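How a Comic Page Gets Made (and Why It Takes So Long)

You can read a comic page in 14 seconds. I have timed it. The person who made that page probably spent two days on it, and would like you to slow down.

First comes the script. A comic script looks a bit like a play. The writer says what happens in each panel (a panel is one of the boxes) and what everybody says. Golshifteh Nikzad, who writes a comic called Uta, once wrote "Panel 2: the whole army arrives, on goats." That took her a few seconds. The artist had to draw 311 goats. They are still friends, but he reads her scripts sitting down now.

Next come thumbnails. These are tiny, scribbly drawings of the whole page, no bigger than a playing card. They look terrible. They're supposed to. The artist is only working out where things go: who stands on the left, which panel is biggest, and whether there is room for the talking. If a thumbnail is wrong, you throw it out and you've lost a minute. If a finished page is wrong, you lose your weekend.

Then the penciler draws the page properly, in pencil, with faces and fingers and goats. Hands are hard. If you ever notice a hero standing with both hands behind his back for a whole chapter, now you know something about the penciler.

After that comes the inker. People like to say that inkers just trace. Do not say this to an inker. Pencil lines are gray and fuzzy, and there are often three of them where one should be. The inker picks the right one and makes it black. A thick line makes something feel heavy or close. A thin line pushes it away. Lots of thin lines side by side can turn into a shadow, or rain, or the sea.

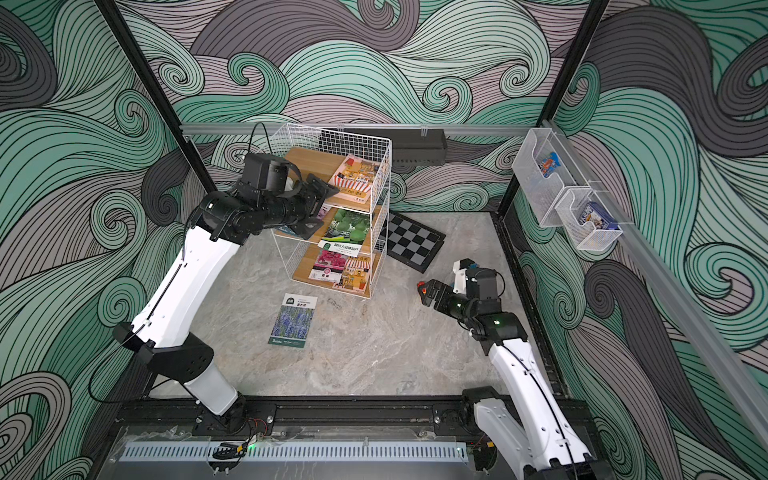 Colors go in next. Most colorists work on a computer, and most of them choose just a few colors for each place in the story. In Uta, the town of Uvdale is always blue and brown. When Captain Kiani walks into it wearing a yellow coat, your eye goes straight to her, and you think you spotted her all by yourself. The colorist lets you think so.

Last is the letterer, who adds the speech balloons and the sound effects. You read the top left balloon first, so the letterer has to make sure the first person to speak gets that one. Get it backward and the answer comes before the question. A good KRAKOOM is also the letterer's job, and some of them have 40 different ways to draw it.

Want to try? Fold a sheet of paper in half, then in half again. Unfold it and you have four panels. Put somebody in the first one who wants a sandwich. Put a problem in the second. I'd leave out the goats.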